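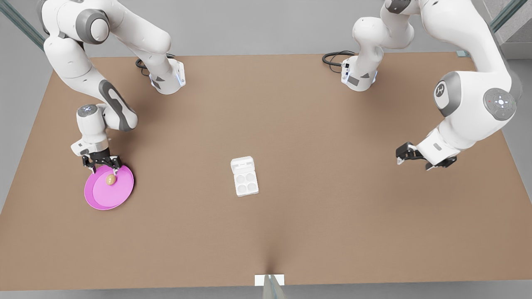 Notebook – VPN and blocked sites, Aug 8, 2020

Day 3 of trying to work out why Gondik drops the tunnel on the office machines. Gondik is the client we settled on in July after Mevby started putting a banner for car insurance at the top of every page, including, memorably, the page of our own documentation that says we don't carry adverts.

State of play this morning: connects fine, green padlock, everyone happy. After 17 minutes the padlock is still green and the traffic is going out over the plain line in full view of whoever cares to look. The padlock is a drawing of a padlock, as far as I can tell.

Tried first: reinstalled the client. Same. Reinstalled it again with the old settings folder deleted by hand, as the uninstaller leaves it behind along with a desktop shortcut to a survey. Same.

Tried second: switched the protocol from automatic to the older one. Held for most of the morning and then fell over during Purificación's call with the Fallau people, who now know our real address and also quite a lot about her views on their ticketing system. Put it back to automatic.

Note for whoever reads this after me: the kill switch is OFF by default. It is under Settings, then Advanced, then a second page also called Advanced. With it on, the machine simply loses the internet when the tunnel drops, and you at least find out. I've turned it on for all the machines on the bench. Expect complaints.

DNS

Ran the leak test before and after. Before the drop: all lookups go through the tunnel, as they should. After the drop: lookups go to the provider's own server. With the kill switch on: no lookups at all, test page won't load, which I am counting as a pass.

Edivaldo thinks it's the router. Edivaldo thought it was the router when the printer jammed. I did look at the router, and to my annoyance the lease time on the guest network is set very short. When the lease renews, the machine gets the same address back but the client seems to treat it as a new connection and forgets to put its routes back. Haven't proved this. Moved one laptop on to the main network, left the other on guest, started both together.

Main network: still up after 2 hours.
Guest network: dropped at 17 minutes, green padlock, the usual.

So possibly the router. I have told him it's "something in that area".

Lengthened the lease on guest to 12 hours. Laptop on guest has now been up since lunch. I would like to see it get through a renewal before I say anything in the channel, so leaving both running overnight with the ping log on.

Blocked sites

Separate matter, but it came up again. The Amaral filter is blocking the package mirror under "games and gambling". Two people have been getting round it by connecting to Gondik's exit in another country and downloading from there, and that explains why updates were so slow last week. Please don't. The tunnel is for working from outside and for the test accounts. If a site is blocked that shouldn't be, send me the address and I'll ask for it to be let through. Mirror request sent this afternoon. The form wanted to know how many players the site supports.

And a general plea: no free browser add-ons that promise to unblock things. Found one on the shared machine that had permission to read every page visited and had changed the search engine to something with a cartoon owl. Removed the add-on, reset the browser, changed the saved passwords. The owl came back once after a restart, from a scheduled task. Task deleted too.

To do

Check ping logs on both laptops.
Write to Gondik support again with the lease times. Their first reply suggested I restart the computer.
Ask Purificación whether the old protocol gave her any warning before it dropped, or if it just went.
Find out who has the admin password for the filter. Edivaldo says me. I say Edivaldo.
Renewal for the licences, if we are keeping it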